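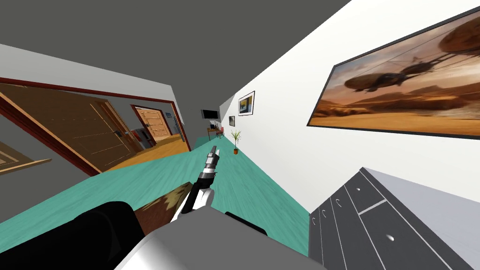

Simulated hallway with doorway and dresser, two-arm robot model, practice build.

Call for Participants: Kelberg Student Simulation Team, Spring Entry
December 13, 2024 | By Suqin Lu
Filed under: Clubs & Teams, Open Positions
2 min read

The Kelberg team has 10 open places for the spring round of the Wallier household tasks contest. Students in any year may apply. Work runs from the start of the term until entries close in March. All runs are done in simulation; no lab access is required.

The entry is a mobile robot with two arms working in a furnished home. Each task combines driving, reaching and grasping. The current controller, Lemura, completes base moves in open rooms. Performance drops at door frames and near furniture, where the arms must be held clear while the base turns.

Open work:

Base and arm planning. Joint planning through doorways and along walls. Requires C++ or Python and basic linear algebra.

Grasping. Small household items on raised surfaces, such as a mug on a dresser top. Requires Python.

Run review. Participants replay logged runs from the robot's viewpoint and label the step at which each one failed. The log holds 944 runs, of which 686 are labeled. No programming required; training is given.
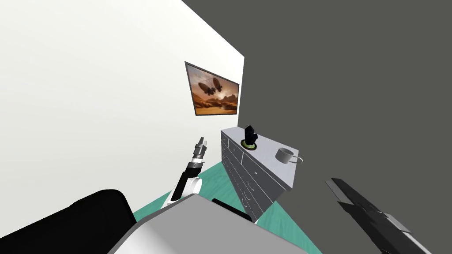 Zeyu Shao asked that applicants be told in advance that the labeling is slow work and that the planning group depends on it, so anyone who signs up for run review should expect to stay with it through March.

Time commitment is one group meeting and one work session per week. Places are unpaid. Course credit is possible under the Zeng project option and must be arranged with an adviser before the term starts.

To apply, send a one-page statement naming your preferred work area, a list of relevant courses, and a code sample if applying for planning or grasping. Applicants for planning will be given a short take-home exercise. Returning members do not need to reapply but must confirm their work area with Suqin Lu.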